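Why do we sort things into bins?

Sorting means putting things that belong together in the same place. People sort socks, library books, recycling and food.

Think about a pantry shelf full of snack bags. The bags are soft and slippery, so they slide over each other and end up in a heap. A bin has sides, and the sides hold them in.

You can sort snacks by colour, by flavour or by size. Choose one rule and stick to it. If you sort by colour, the red bags go in one bin and the blue packets go in another, even if they taste the same.

A clear bin lets you see what is inside. A coloured bin is easy to find again, and you can put a label on it.

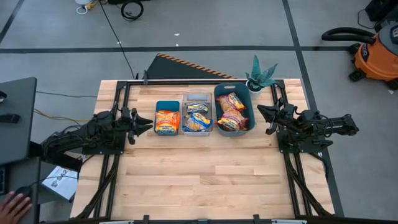
Snack bags in two teal bins, with a clear container in the middle.

Try it at home: find 15 small things and sort them into 4 groups. Then mix them up and sort them again using a different rule.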